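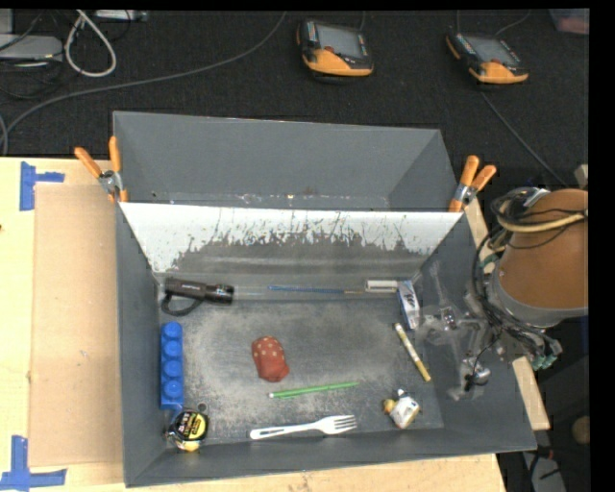 Spring clamps on both side edges of a gray bin, at the ends of the divider.

Dividing a deep bin

Measure the inside width at the height where the divider will sit. Most bins taper, so a panel cut to the rim width will bind lower down. Cut 2 mm under and test the fit before sanding.

Hold the panel with a spring clamp at each end while you check the size of the compartments. Leave it clamped for a week of normal use - the first position is often wrong.

Paint on a divider chips where tools rub against it. Bare plastic sheet wears better. For painted wood, sand the chipped edge with 120 grit, wipe off the dust and recoat.

Keep heavy tools at the bottom.

Updated Dec 3, 2023 by Elmarie Moodley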